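The Arm Takes the Saucers: Inside the Packing Room at Closthorpe
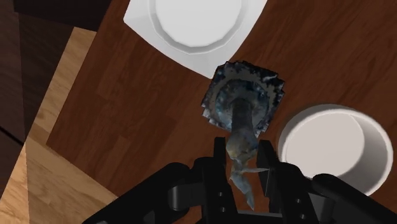 A simulated run: the gripper closes around an ornament-like object on a wooden tabletop, with a plate and a bowl close by.

22 Jan 2022

The packing room at Closthorpe is louder than I expected. There's a tape machine, a radio tuned to an oldies station, and a long roller table where the week's orders come down from the stockroom in gray bins. At the far end, behind a yellow line on the floor, a robot arm picks saucers out of a rack and sets them into cardboard dividers, one after another, with a small pause each time.

"You stop hearing it after a week," says the floor lead, who has packed secondhand tableware and household odds and ends here since the company was working out of two garages. "I did hear it the first week, though. I heard it in my sleep."

Closthorpe buys up estate lots, cleans them, lists them online and ships them. On a good day that comes to nearly 900 pieces, and almost none of them match. The arm, which everybody calls Fleva after the software that runs it, came in October. I'd asked to spend a day with the people who work next to it, and the company said yes and then mostly left us alone -- I'm grateful for that, as people talk differently when the boss is at lunch.

The floor lead was doubtful at first. "I thought, well, that's me done. Then I watched it try to pick up a gravy boat." She laughs hard enough that the woman at the next bench looks over. "I felt better after the gravy boat."

What it's good at is flat, round and repeated. Dinner plates, saucers, cereal bowls in sets. Those used to be the worst part of the job, she says, because your wrists did the same turn all day long. Two people on her crew wore braces. One of them still does, but only on Mondays, when the backlog from the weekend comes through and everybody pitches in on plates.

"My hands are better," says the packer with the brace. "I'm not going to tell you my whole life is better. My hands are better."

The odd pieces still go to people. Candlesticks, figurines, clocks, anything with a spout or a spike. That's where the simulation work comes in, and it's the bit that had me leaning over somebody's shoulder for most of the afternoon.

Upstairs, in a room hardly bigger than a closet, the company's one automation technician runs practice sessions on a computer before anything new is tried on the floor. The tabletop and the gripper are virtual, and so are the dishes. He sets out a piece, lets the simulated gripper close in on it, looks at what happened, moves things and goes again.

"I can drop a thing 300 times up here and I don't owe anyone a refund," he says. "Downstairs I get one."

He used to be a packer himself. He took the training course that Cluvora, the outfit that installed the arm, offered to anyone on staff who wanted it, and he was the only one who finished. Now he splits his week between the computer and the floor, and he's plainly having a great time. He pulled up run after run for me, talking the whole way: where the fingers should land, how much room there is beside a bowl, why he likes awkward shapes better than easy ones.

"A plate is a plate. But give it something with a stem and a point on one end and now you've got a real question. Where do you hold that? Every packer here knows. They pick it up without thinking. So I go down and ask them, and they have to stop and think how they do it, and half the time they can't tell me. They have to show me."

Those visits have changed things, and not only for him. The packers have started keeping a list, in pencil, taped to the side of the label printer, of pieces they'd like him to try. It had 69 entries when I copied down the number. Some are serious (lidded sugar bowls, egg cups). One just says "the ugly rooster."

The floor lead likes the list. "Used to be, what I know was just in here," she says, and taps her forearm, which I thought was a funny and very good place to tap. "Now somebody writes it down. I get asked. I'm fifty-eight, I wasn't getting asked a lot."

There are complaints, and I don't want to skip them. The arm stops when a bin comes down crooked, and then someone has to walk over, clear it and press the reset, and that walk isn't on anybody's sheet. The evening crew feels it most because the technician has gone home by then. Over the holidays it stopped 123 times in a single week. The packers kept the tally themselves and brought it to a meeting, and they got a second person trained on resets out of it, with a little more pay. They'd asked for two.

And there is the matter of hiring. No one has been let go, the crew told me, but two people who moved away over the fall haven't been replaced. "I notice that," says the packer with the brace. "I like the machine fine. I also notice that."

I asked the technician what comes next. He'd like a softer set of finger pads, and a camera that copes better with shiny glazes. There's a big lot due in from the Dehghan warehouse in the spring, mostly metalware, and he's hoping to have a few of the simpler candlesticks ready for the arm by then. He doesn't promise it.

"If it can't do them, they go to the benches, same as now," he says. "They'll get packed either way."

By then it was past four, and the afternoon bins were coming down. The floor lead had a brass bell in one hand and a sheet of tissue in the other, and she wrapped it while she was telling me where to find the good coffee. I tried to follow how she did it and couldn't. She did another one for me, slower, and I still didn't get it.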